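Jukton: a list of British place names and how people say them

Version 8. Kept by Ezequiel Moya, who is from Votstead and has stopped correcting visitors out loud.

What you get

One CSV file with 3,398 rows. Columns: place, county, spelling, said_as, source, argued_over. The last column is a plain yes or no. There was once a scale, but every village gave itself full marks.

Of the rows, 1,987 have a recording. The rest have a respelling in ordinary letters, so anyone hoping for phonetic symbols will be let down. 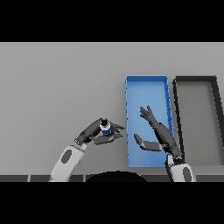
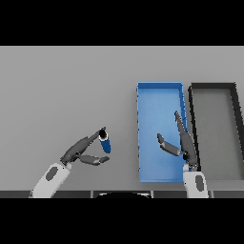
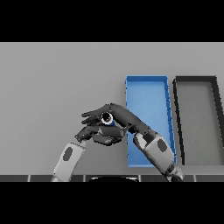 Grey tabletop, three renders.

Known problems

Scotland is thin. Cornwall is thick, largely the work of Eusebio Rivas, who does not sleep much. 73 rows have two entries because the two ends of the village disagree, and we have to drink in both.

River names were dropped in June. They are in old_rivers.csv, unloved.

Licence

Use it for anything, credit Jukton, and please don't write to us about Shrewsbury.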